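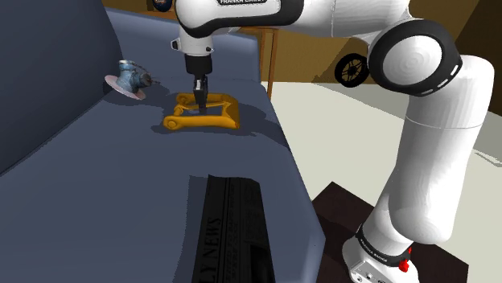
*Yellow-orange bracket on the blue sofa seat*

On 16 Sep 2024, a list member wrote:

> Festero and Mertens are the same company. Same owner, same store brands. Sirasier split them up in June.

Is there a source for that? I've seen the claim here 3 times and never with a link. Sharing a supplier doesn't make two grocery chains one company — Nemness crackers are in both, and in plenty of other stores too. The "596 stores" figure looks like Festero alone to me. Which filing is it from?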